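Fitting out a double-height workroom: questions of light, counters and floor

Marivton, a ground-level unit with a mezzanine
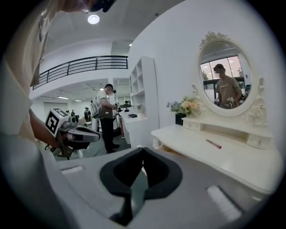

The main floor, with the mezzanine and its black metal railing at left and the white counter in use.

The designer responsible for the Marivton interior came to it from the Jolano fit-out and describes the brief as short. "They wanted one open floor, a level above part of it, and white walls. Everything else was ours to work out."

The unit is 296 square metres, of which the open working area takes 209. The mezzanine was kept to one side so the rest of the floor could hold its full height. Asked whether the area underneath suffers for it, the designer concedes the point. "Under a mezzanine you lose the daylight and you lose the throw of the high fittings. We put fluorescents in rows there and accepted a change in colour between the two zones."

Over the open floor the fittings are round ceiling lights. Two were relocated after the first inspection, when readings at the counter came in low. "A white counter forgives a lot, but it shows glare. We moved the fittings and left the surface alone."

The railing drew the longest discussion. Glass was priced and rejected on cleaning grounds. Horizontal bars were chosen over mesh, with vertical posts at centres set by the Chacko drawings. "Black metal was the cheapest finish to touch up. It will be knocked by furniture going up and down."

The grey floor was specified to take standing work, foot traffic and loose equipment. Cable management is still under review. Floor boxes were costed at 14 positions and deferred to a second stage, due for tender in September.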